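The Long Way Home from Harawira

My aunt came home from the hospital in January with a bag of pills, a folder of leaflets and a firm belief that she would be making her own soup by supper. She's the sort of person who apologizes to the mail carrier for getting too much mail (I'm afraid it runs in the family), and letting other people carry things was harder on her than the hip ever was. 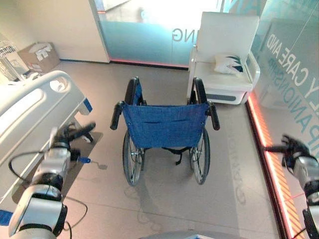
Learning to be helped

Negin Ghasemi has spent eight years visiting people in their first weeks at home around Harawira, and she told me over a very long pot of tea that the cooking and the stairs sort themselves out sooner than the pride does. "People will accept a casserole," she said. "What they won't accept is somebody else washing the dish!" My aunt, I'm sorry to report, washed every one, sitting on a kitchen stool with her sleeves rolled up.
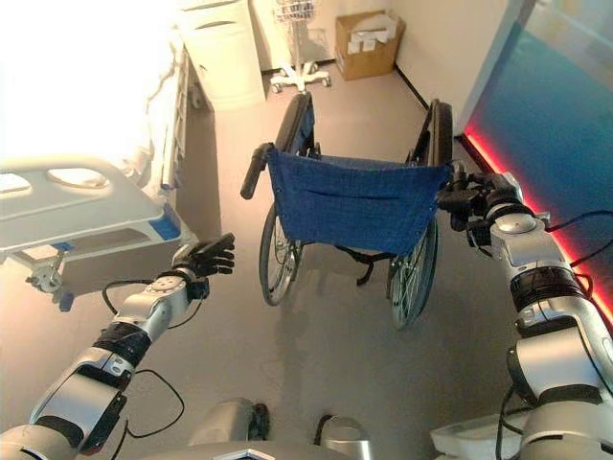
A folding wheelchair in a hospital-style room.

We made mistakes, of course. We bought too many grapes, we whispered in the hallway, and for a whole week we answered the phone for her as if she'd lost her voice. Her neighbors on Plirnow Street did much better, dropping in with gossip and staying just long enough to lose a hand of cards.

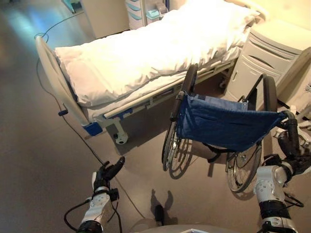
Sleep was the part none of us had planned for. After weeks of other people's schedules my aunt kept waking before dawn, and she missed the oddest things, like the lowered side rail and that smooth white duvet, when her own quilt slid to the floor every night. Negin's advice was to leave the radio on low and stop looking at the clock, so we moved the clock to the bathroom, and by spring she was grumbling that we'd let her sleep through the farm report.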